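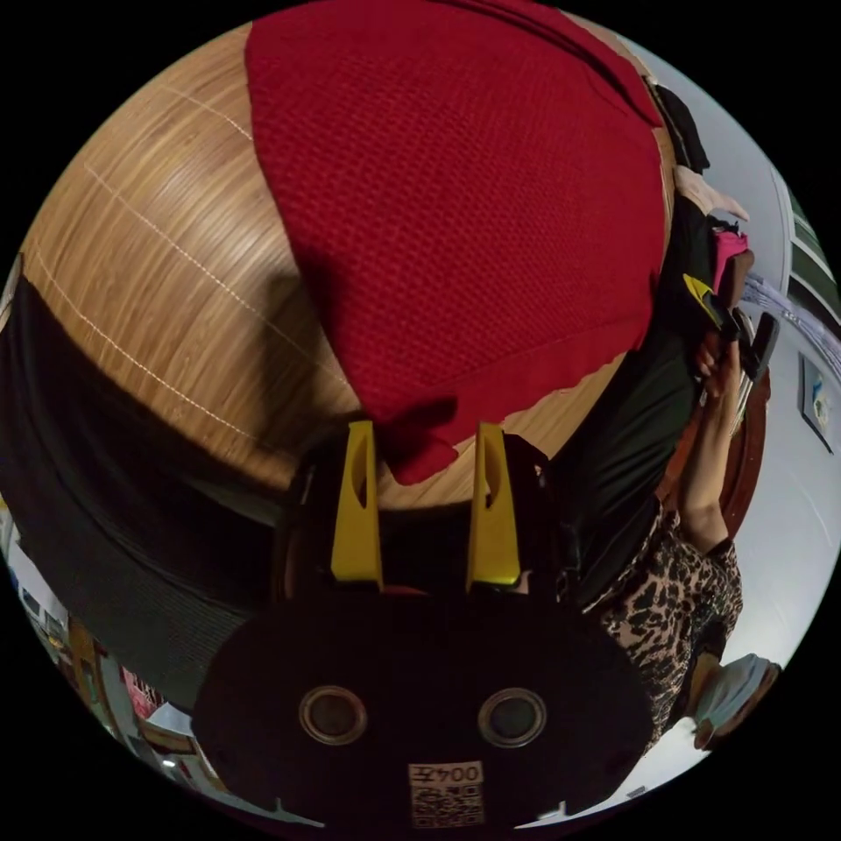
2019-10-08

Red cloth day! I have been putting off the linen drawer since April and this morning I finally got going, with a pot of coffee and the radio on and no plans until supper. I love this job once I've started it (starting is another matter). Everything comes out, everything gets shaken, and then I get to fold.

The waffle one is my favorite of the whole lot. It's big and very red and it has that nubbly texture that makes you want to run your hand over it every time you walk past. The trouble is it won't fold like a normal cloth. The edge is ragged, so if you line up the edges the way my mother taught me you end up with a crooked bundle that slides off the pile. Gyula Szilágyi told me over the phone to forget the edges completely and fold from the middle, and I was so pleased with how that sounded that I hung up on him to go and try it!

So: spread it out on the wood, smooth it from the center with flat hands, go after the creases one side at a time. Then halves, then thirds. First go was lumpy. Second go was better. By the fifth I had a neat red brick with the raggedy part tucked inside and I stood there admiring it like I'd built a house.

After that I couldn't stop. I did the dish towels the same way, then the two tablecloths from Petwood, then the napkins, which are so small they hardly need a method but got one anyway. The blue tablecloth still has the candle wax on it from Easter. I tried the brown paper and warm iron trick and most of it lifted — one spot left, near the hem, and I can live with it.

Found in the bottom of the drawer: a receipt from Brunet for 78 dollars (what on earth did I buy?), one mitten, and the good scissors I blamed my sister for losing. I owe her a call.

I want to try the pillowcases tomorrow, and maybe the fitted sheets if I'm feeling brave. Gyula says fitted sheets are a different conversation and he'll need to come over for it, so I'd better bake something. There are apples to use up. Also need: drawer paper, a new lint brush, cinnamon.

Supper was soup and the end of the rye bread. Bed early, arms a little sore, very happy with my drawer.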